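手术机器人缝合训练时持针器腕部跳一下，针在钳口里打转，求助

griltholm_bench
发表于 医疗机器人 / 故障与安全 板块
浏览 100+

先说情况，急，明天上午还要用台子，写得乱见谅。

我们这边是台架，组织样本上做缝合，双器械，钢丝绳驱动的腕，控制软件是自己改的，底层还是Simanjuntak那套驱动箱。用了大半年一直还行。四月换过一次右边持针器的钢丝，换完自检过了，零位也重新标了。

问题从上周开始。右器械夹住针，往左器械递的时候，腕的俯仰轴会突然跳一下。幅度不大，肉眼能看出来。跳完针就在钳口里转了个角度，左边再去接就接歪。有两次针尖直接划了样本，出血，流程只能停。

软件里没有报错！这个最烦。电机侧编码器曲线很平，跟指令对得上，跟踪误差没超限，急停也没触发。也就是说电机觉得自己在对的位置，末端不是那么回事。

已经试过的：
重新标零，没用
速度降到一半，好一点，还是会跳
夹持力加大，针转得少了，但跳还在
左右器械对调驱动箱接口，跳跟着器械走，不跟驱动箱走（这条我觉得比较关键）
线重新插了一遍，没用

跳的位置不固定，不过多数在俯仰接近水平、腕再往回收的时候。统计了一下，一共递针13次，3次明显跳。不跳的那些也不敢说完全没有，可能就是幅度小看不出来。

贴两张，缝合区，两个角度。

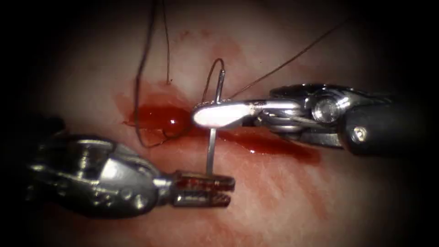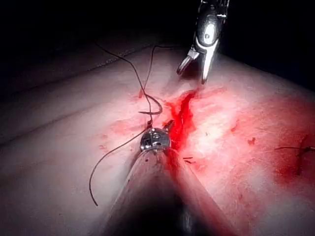
另外还有个事不知道有没有关系，线有时候会挂到腕上。缝到后面线尾变长，器械一转线就往腕那边靠。我们流程里没有专门理线的步骤，全靠左边顺手拨一下。会不会是线卷进滑轮缝里，卡住再松开，就跳了？但是我拆下来看过一次，没看到线头。也可能掉了。

想问的：
一，这种电机侧正常、末端跳的情况，先查钢丝还是先查滑轮？
二，有没有办法在软件里检出来，不加末端传感器的前提下
三，在查清楚之前这台子还能不能接着跑，有人催进度，我个人是不太想跑的

补充：器械使用次数没有严格记，这个是我们的锅，换钢丝之后就没续着记了。所以别问我多少次，真不知道。

再补充：样本是台架用的，不涉及病人，大家放心。

omholm老扳手

对调驱动箱以后故障跟着器械走，那驱动箱基本可以放一边了，别再折腾接口。

先查钢丝。你说四月换过，换完只标零没提预紧，我猜问题就在这。新钢丝装上去头一段时间会伸长，预紧力掉得挺快，掉到一定程度，换向的时候松边就没张力了，钢丝在滑轮槽里会往边上爬，爬到槽沿再掉回去，末端就是一跳。电机那头看不见，因为电机根本没动多少。你说的"接近水平再往回收"正好是换向，对得上。

查法，不用全拆：
1 断使能，器械从驱动箱上取下来。一定先把针拿掉，别夹着针干这个
2 手转驱动盘，慢，来回走俯仰全行程，另一只手轻轻压着钳口给点阻力
3 换向的地方感觉有空行程，或者听到"嗒"一下，就是它了
4 放大镜底下看腕部滑轮，槽沿有没有发亮的磨痕，钢丝有没有断丝起毛。断一根丝也算报废，别心疼
5 转动销也看一眼，有没有轴向窜动。销松了滑轮会歪，歪了照样爬槽

如果只是松，重新预紧，然后空跑一段再紧一次，再标零。顺序别反，先标零后预紧等于白标。我们这边Vultdale的台子吃过一模一样的亏，标了三遍零才想起来张力没量。

夹持力加大这个赶紧改回去。夹持和俯仰在这种腕上是耦合的，夹得越紧，俯仰的钢丝受力越大，摩擦也大，粘住再滑开更厉害。你看着针转得少了，其实是把毛病盖住了，还加速磨损。

缝线卷进去也有可能，我不排除。不过一般卷了线会是越走越涩，电流会上来，不会只是偶尔跳一下。你去翻翻俯仰电机的电流记录，跳之前有没有一个慢慢爬高的坡，然后突然掉下来。有坡再怀疑线。没坡就老老实实查张力。

能不能接着跑：不能。末端位置已经不可信了，急停又不会触发，这就是最不好的那种故障，等于系统自己不知道自己错了。手上有备用器械就换备用的跑，没有就停。谁催让谁来签字。

路过写控制的

楼上机械部分说得很全了，我只说第二个问，软件怎么检。

不加末端传感器，能用的就两样，电流和相机。

电流：别看绝对值，看残差。先拿一支好器械空跑，把俯仰轴各个角度、两个方向的电流录下来当基线，然后实际跑的时候减掉。跳的瞬间残差会有个尖，很窄，采样低了会漏。你们日志要是降采样存的那肯定看不到，所以"曲线很平"不一定是真的平，去查一下原始频率。

还有一点，你只看了编码器跟踪误差。编码器在电机侧，钢丝松了它当然漂亮。这个量做不了末端的安全判据，风险分析里要是写了靠它，得改。

相机：你们既然有画面，就在腕那个亮的金属段上做个跟踪，跟正运动学算出来的投影比，差超过阈值就停。反光是个麻烦，血糊上去也会丢，丢了跟踪要按故障处理，停，不要沿用上一祯的值继续走。很多人这里图省事，后面出事就出在这。

递针那一步建议改流程：右边夹住以后先停住，确认一下针的姿态，左边再合。左边合上并且确认夹住了，右边才能松。两边同时夹着的时候千万别让俯仰轴动，两只手较劲，钢丝更容易出问题，组织也容易被扯。

缝线那个我跟楼上意见稍微不一样。线尾长了就该理，跟是不是这次的原因没关系。加一步，每针之后把长的那头拨到远离腕的一侧，或者起针前就剪短点。花不了多少时间。

griltholm_bench
（楼主回复）

谢谢两位。刚去手转了，换向的地方确实有空行程，左边那支没有，右边很明显，还带一声轻响。滑轮槽还没看，放大镜被借走了，晚上去要回来。

电流日志查了，确实是降采样存的……原始的没留。明天开始全频率存。夹持力已经改回原值。

进度那边我说了先停，备用器械要从Omholm那边调，到了再说。预紧完空跑的结果我会回来贴。

对了问一句，预紧的张力你们是拿张力计量还是凭手感？我们手册上这一页是空的

omholm老扳手

张力计。手感不算数，换个人手感就变了。数值别抄我的，腕的型号不一样，找驱动箱厂家要你那个型号的，要书面的。量的时候俯仰放中位，两边都量，两边差太多也不行。

使用次数从今天起重新记，贴个标签在器械盒上，土办法，管用。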